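3.2 Storage layout and floor marking

The second part of the study looked at how small parts are kept and moved between shelving carts. The work was done in the Kallivham workshop, in an area with a carpeted floor. Bins were stored on blue metal carts with open shelves, and positions on the floor were marked with yellow tape. Earlier layouts had used fixed racks along the wall, which made it hard to change the walking distance between one storage point and the next.
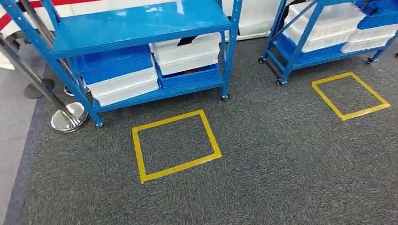

Figure 6. Shelving carts with blue and white storage bins, and yellow tape squares on the carpet.

Two bin colors were used, blue and white. Stacks were not sorted by color, so a white bin could rest on a blue one or the other way around (Figure 6). We kept this mixed order on purpose. In the March survey of the Lanex and Wavley stores, staff told us that bins were put back wherever there was room, and a layout with sorted stacks would have made the task easier than it is in daily use.

A trial began with a request for one part and ended when the bin holding it had been set down at the place named on the request sheet. Bins lower in a stack had to be reached by first moving the ones on top. These extra moves were logged separately from the main move and are reported in Section 4. We recorded 137 trials in all, of which 100 started from a mixed stack.

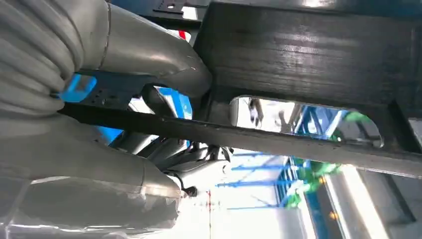 Restacking took up more of the trial time than walking did. When the needed bin was at the bottom, the upper bin was often left on the nearest free surface and stayed there until a later trial called for it. Over a session this changed the layout, and the stock list no longer matched the shelves. Balaskas, which supplied the request sheets, suggested adding a line for the return position. We used the revised sheet in the last 2 sessions only, and those results are kept apart from the rest in Table 2.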